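卓上アームのレンタルキット、1か月使ってみた感想

前から気になっていたStivovの卓上アーム、ついに借りちゃいました!購入ではなくて30日間のレンタルプランです。返却が8月23日なので、箱に詰める前に覚えていることを全部書いておきます。長いです、すみません。

借りたのは、アーム本体とグリッパー、手首につける小型カメラ、それに学習用ソフトのお試しライセンスが入ったセット。カメラはClasenという別メーカーの品で、Stivovのサイトから一緒に申し込めました。学習ソフトのほうはTomusow。三社バラバラなんですけど、説明書は一冊にまとまっていて、これはかなり助かりました。

届いてから動くまで

箱が大きい!玄関で一回あきらめかけました。中身は仕切りごとに番号がついていて、1から順に出していけば組めるようになっています。工具は付属の六角レンチだけで足りました。机への固定はクランプ式で、天板の厚みが合えば穴あけは不要です。うちの机はぎりぎりセーフ。

つまずいたのはドライバーの更新です。初回起動でファームウェアが古いと言われ、更新が76パーセントで止まったまま動かず……。サポートにメールしたら次の朝に返事が来て、USBハブを外して直挿しにしたらすんなり通りました。説明書に一行書いておいてほしい。

教えるのはおままごと

何をやらせようか迷った末に、おもちゃの食材を並べて台所ごっこをさせることにしました。最初は積み木でやっていたんですが、四角いものばかりだとすぐ飽きるんですよね(私が)。野菜のおもちゃは丸かったり葉っぱがついていたり、形がみんな違うので、つかみ方の練習にはこっちのほうが断然おもしろいです。

手首カメラの映像はパソコンの画面にずっと出しておけます。黒い指がどーんと手前に入るので、慣れるまでは「邪魔だなあ」と思っていました。でも指と物の位置関係がそのまま見えるので、操作していると自然とこっちばかり見るようになります。まな板の上の白い四つ切りのやつ、私は勝手に豆腐と呼んでいます。奥のオレンジ色や黄色と緑のおもちゃも、画面で見て色の区別はちゃんとつきました。
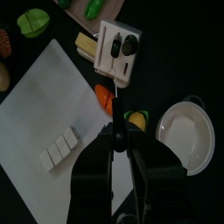 グリッパーの使い心地

指は幅広の平たいタイプ。白いブロックみたいに面がはっきりしたものは得意で、位置さえ合えばすっとつかみます。苦手なのは丸いもの。転がる転がる。開き幅を狭めてから近づけるとだいぶましになりましたが、この調整がスライダー操作なのは面倒でした。物ごとに開き幅を保存できたらいいのに。

あと、黒い机に黒い指だと指先の輪郭が画面で見づらいです。夜は特に。デスクライトを一つ足したら楽になったので、借りる人は照明も用意しておくといいかも。白いまな板の上なら全然気になりません。

学習ソフトのこと

Tomusowは、自分が操作した動きを記録して、それをお手本に学習させる仕組みです。お試しライセンスだと記録は100回分まで。多いと思うでしょう?私は最初の週末でほぼ使い切りました。失敗した回も消すまでは数に入るので、こまめに消すのがコツです。追加は1,000円からで、結局一回だけ買い足しました。

成績はというと、「四角いブロックを鍋に入れる」は見ていて気持ちがいいくらいになりました。「まな板に並べる」はまだまだで、向きが斜めになったり、指を開くのが早すぎて落としたり。置く場所を毎回少しずつ変えて記録したほうが後で強くなるとヘルプに書いてあって、やってみたら確かに違いました。先に読めばよかった。

比べたもの

4月にDvorakの小型アームを店頭で触ったことがあります。あちらのほうが音は静かで、見た目もすっきり。ただカメラが別売りで、レンタルもありませんでした。いきなり買うのは怖い私みたいな人間には、やっぱり借りられるのが大きいです。Stivovは動作音がそこそこあるので、集合住宅で夜中に動かすのはやめたほうがいいと思います。

買うかどうか

正直まだ迷っています!毎日触るほどの趣味になるかというと自信がなくて、でも返すのはさみしい。レンタル代の一部が購入時に割引になる制度があって、返却から2週間以内なら使えるそうです。それまで悩みます。

次に借りるなら、指先を交換できるオプションをつけるつもりです。丸い野菜をつかむのに、柔らかい指先がどれくらい効くのか試してみたいので。使ったことのある方、コメントで教えてください。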